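In Defence of Brown Paper and Blue Tape

I have come around to the view that a desk should be dressed like a parcel.

This was not always my position. For years I believed in the naked desk, the sort you see in magazines, with a single pencil on it and a fern. I bought a desk like that. It had a finish so delicate the instructions suggested coasters for everything short of breath, and within a month of owning it I had put a ring on it the exact size of a teacup. I spent the next few years arranging papers over the ring. Friends took this for industry.

Then, in February, my neighbour Idalina Correia cleared out her late uncle's framing business and left a roll of brown kraft paper on my porch with a note reading "you'll think of something". I thought of nothing until the teacup ring began to show past the gas bill. So I covered the lot, taped it down at the corners, and sat back to admire what appeared to be a very large sandwich.

I have not looked back. Paper forgives you. You can write a phone number on it, or work out whether you can afford new tires, and then later you can find the phone number again and have no idea whose it is. There is one on mine at the moment that just says 2226 and is underlined. It might be a gate code, or the last half of something important. When the paper gets too grim you peel it off and lay a fresh piece, and you are once again a person of promise.

The tape came afterwards, and this is where I lose people. I have put blue painter's tape across the paper in a grid. My brother-in-law, Rodrigo Ramalho, calls it the parking lot. He is welcome to. Anyone who has shared a work table knows that objects drift, and that they drift toward whoever is trying to work. Give the mug a square and you can at least see when the mug has left it. Kitchens have drawers, hardware stores have pegboard, and we expect the top of a desk to run on goodwill.
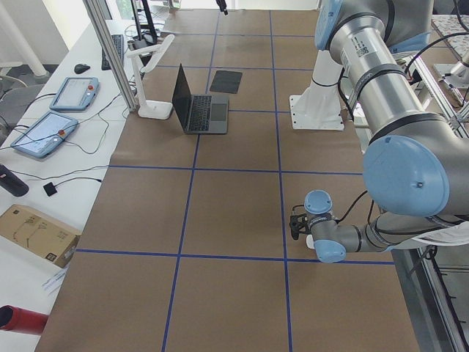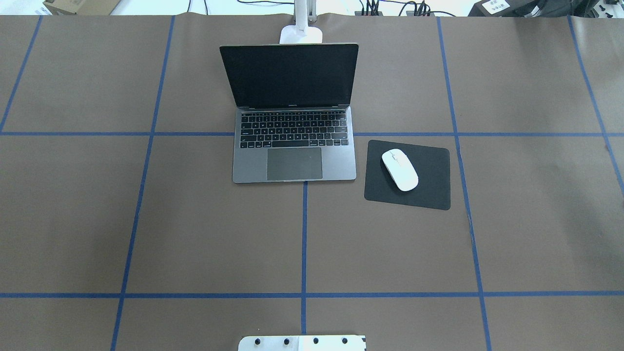
Kraft paper, blue tape and an open laptop.

The laptop, I concede, is the weak point in any system. It respects no border. You can tape the most handsome rectangle in the province and the laptop will lie straight across the line, as a cat would. I tried for a time to keep mine within its allotment, and found I was hunching into the neighbouring square to reach it. The laptop now goes where it likes and the rest of us work around it.

The mouse pad is another matter. I hold that a mouse pad is a small rug, and ought to lie square to the furniture. It never does. Set it straight in the morning and by lunch it has turned itself to suit your elbow, which is a bit insulting to the tape. My friend Hnat Yatsenko says I should listen to the elbow. Hnat also keeps his mouse in a drawer and his drawer on the floor, so I weigh his counsel accordingly.

As for lamps, get one with a joint in it and stand it toward the back, out of everybody's business. A lamp at the front of a desk is a guest who has sat down in the doorway.

There are objections to all this. Paper wrinkles. It smudges, too, and always somewhere conspicuous. It crackles under the forearms, so that a person on the phone with me once asked if I was eating chips. My sister finds the whole arrangement temporary-looking, as if the painters were expected. I tell her they might be. A table that looks ready for work has some chance of getting some, and the fern, for what it's worth, has moved to the bathroom and is doing much better there.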